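Can any of these do real chores yet? (page 2)

mulchking
Still waiting on one that empties a dishwasher without me babysitting it. Saw the Tremar demo clips, all cuts. Show me one long take.

dovetail_46
We have an Antal cell at work, loads blanks into the press. 466 parts a shift and never complains. But move the bin two inches and it's lost. So yes for the shop, no for my kitchen.

pantryhawk
Kitchen is the hard one. Every drawer pulls different, every counter's got different junk on it. Can, bowl, sponge, rack in the corner. And somebody always parked next to it on a laptop. 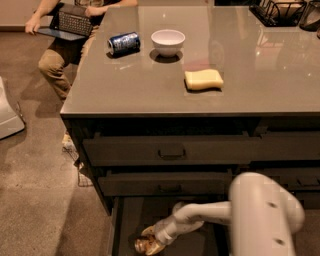
Small bottles are what I'd test first. Round, shiny, see-through in places, and a low drawer is dark inside. My kid does it at age six, no thought at all. Arms I've read about do fine on a block on a table and then fall apart on glassware.

mulchking
ok but is anyone asking for a robot to put one bottle in a drawer

pantryhawk
No, they're asking for the whole kitchen. Which is the bottle thing 60 times in a row plus closing the drawers after. Has to start somewhere

tern_and_gull
Disagree with dovetail on the shop part. We trialed a Plulosska picker at the Mistuvholm warehouse, mixed bins, nothing fixed in place. Got 32 picks an hour out of it. Slow, sure. But it coped with bins being shoved around all day. So its not just fixed jigs anymore.

dovetail_46
32 an hour is a coffee break where I work

tern_and_gull
Runs all night tho. I don't

lowgear
What does it cost when it drops something? That's my whole question. Shop floor, you sweep up. At home its glass under the fridge and a dog walking through.

mulchking
^ this. Also drawers. Mine sticks, you have to lift and jiggle. Good luck teh robot

pantryhawk
Soft-close slides fix half of that — cheaper than a smarter robot. I'd redo the cabinets before I bought an arm.

dovetail_46
So now we're remodeling the house to suit the machine. Same as the shop. Kinda my point

tern_and_gull
We did that for dishwashers too, nobody minds the hole in the cabinets.

lowgear
Fair. Still not buying one. Anybody got the long take of the Tremar unloading? Mulch asked up top and I want it too

tern_and_gull
Will look Monday, think I saved a link somewhere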